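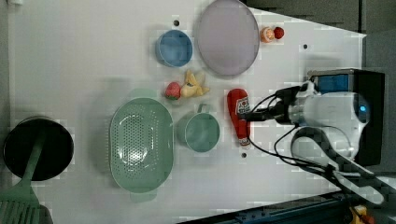 From: Shih-chieh Kuo
To: playroom-parents list
Date: 4 Oct 2026
Subject: Re: play kitchen box – what stays, what goes

Sorry for the slow answer, was out of town and then the kid had an ear thing. Replying in between the lines, hope it comes through readable on your end.

> Hi all,
> Before the Sornberg room opens again I'd like to settle the
> play kitchen stuff. Right now it's three bins with no order
> to them. Last time I put it away there was train track in
> with the fruit. Could whoever knows the set best tell me
> what belongs together?

That's me I guess. I bought most of it. Two lots really. The mint green pieces came in one go, from the Praster sale in February, and the fruit is what survived from the old Ulitz bin. The blue bowl I don't know, it was just there one day. Keep it, it gets used constantly.

So what belongs in the kitchen bin, as I see it:

colander, the big oval green one
mug, green
blue bowl
oval plate, the lavender-gray one
black frying pan
ketchup bottle
strawberry
banana
orange segments
the little red round fruit

The last one the kids call cherry or apple or tomato depending on the day. Write "red fruit" on the label and let them fight it out.

> I was thinking of sorting by color. Easier for the little
> ones to help at cleanup time?

Would rather not. We tried color with the blocks and it was fine for blocks. With the kitchen you end up with the ketchup next to the strawberry in the red box and the colander off with the mug, and then someone wants to wash fruit and has to dig in two bins. Sort by what they do with it. Food in one, dishes and pans in the other. Even the two year olds get food / not food pretty fast. Ketchup goes with food please, I know it's a bottle, I've had this argument at home already.

> Do the dishes nest at all? The bin lid won't shut.

Sort of. Plate goes in flat on the bottom, colander on top of it, then the bowl and the mug inside the colander if you turn the mug on its side. Pan goes in last, standing up along the wall of the bin. If the pan goes in first nothing closes, which is I think what you have been running into. Handle direction matters too, point it to the corner.

Food I would put in the shallow bin, the one with the clip lid. The banana is the annoying one. The peel flaps stick out and the lid pinches them. Put it on top, flaps up, and go easy on the lid. We lost a corn cob to that lid, same idea, the husk part tore right off.

> Should I be washing all this? It feels sticky.

Yes, please. Warm water and dish soap, five minutes, then spread it all out on the white table on a towel and leave it till the next day. Not the dishwasher, I did that with the first mug (there used to be a pair) and it came out oval. The colander you need a brush for, an old toothbrush is good, stuff gets in the holes and a cloth just goes over it. Check the fruit for cracks while you're at it. If one is cracked it takes on water inside and then it smells and there's no saving it. Toss it and tell the list, so we all stop looking for it.

The ketchup bottle, do NOT soak it. The label will come up at the corner and then somebody picks at it all morning. Wipe only.

> One more, is there money for more pieces? The set seems
> short on vegetables.

There's 30 left in the toy envelope, as far as I know. Should be enough for a small bag of vegetables, second hand. I'd look for chunky ones – carrot, eggplant, something they can grab – and skip the sets with the velcro slices. The velcro fills up with hair and then it doesn't stick to anything except sweaters. Also no peas. I should not have to explain the peas.

Would also take a second pan if anybody has one at home they don't want. Nearly every squabble I've refereed at that table was about the pan. Black, red, don't care, as long as it's a toy one and light. A real one came in once from a very kind grandparent and it landed on a foot.

What I don't think we need is more plates. The oval one is big enough to serve three kids and they've got into a habit of it being the shared plate, put your fruit on it and everyone takes. Nice to watch. If we hand out four small ones I think that goes away and it's back to "mine".

Couple of other things while I'm writing.

The Uçar family offered a wooden stove. It's lovely, I've seen it, it's also huge. Someone would need to measure the wall under the window before we say yes, and I mean actual tape measure, not arms. I can ask them to hold it for 2 weeks. More than that isn't fair, they want the hallway back.

Labels. I can do picture labels for both bins this week, drawing of a strawberry on one and a pan on the other. Don't laugh at the strawberry. If somebody has a laminator, shout. Otherwise it's packing tape over paper like last time and we redo it when it peels.

And can whoever took the tea towels home bring them back, clean or not, doesnt matter. I have one left and it's doing everything.

> Thanks, and sorry for the long mail!

Mine's longer. If no one objects to food / not food I'll set the bins up that way when I drop off the labels, and put the nesting order on a card inside the lid of the dish bin. Plate, colander, bowl and mug, pan. If you're the last one out and it's late just get the pan in last and the rest can be a mess, I'll fix it next tiem I'm in.

Write me off list about the stove please, so it doesn't turn into forty replies.

Shih-chieh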